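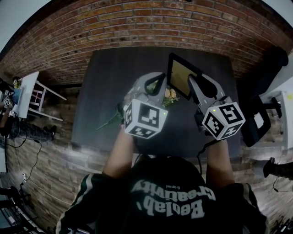
La segunda vida de las chaquetas de trabajo

En Cunport hay una calle corta, detrás del mercado, donde todavía se arregla ropa por encargo. Maja Nowicki abrió allí su taller, Baltar, hace siete años. Entonces cosía cortinas y algún vestido de boda. Hoy la mayor parte de lo que entra por la puerta son chaquetas, monos y chalecos de empresa.

El cambio empezó con Pomedau, una firma de reparto que renovó su imagen y se quedó con casi 300 prendas con el logotipo antiguo. Tirarlas salía barato. Nowicki propuso quitar los bordados, reforzar los codos y ponerles forro nuevo. El primer lote se entregó en septiembre y ya hay otro en marcha.

Lo bordado se puede descoser, con paciencia y una cuchilla fina, aunque el tejido suele conservar la marca de la aguja. Lo estampado es peor. "El calor levanta la tinta, pero también quema el poliéster", explica. Cuando no hay manera, se cose un parche encima o se deja el rótulo como está.

Hay clientes que prefieren lo segundo. La tienda Bùi, dos portales más abajo, vende chaquetas de segunda mano con nombres de talleres y estudios a la espalda, y son las que menos duran en la percha. Las compran sobre todo estudiantes, que las llevan grandes y con las mangas subidas.

Arreglar una cremallera cuesta allí 24 euros. Un forro completo se presupuesta aparte - depende de la talla y de los bolsillos interiores - y suele tardar dos semanas. Los encargos se recogen por la tarde, con el resguardo.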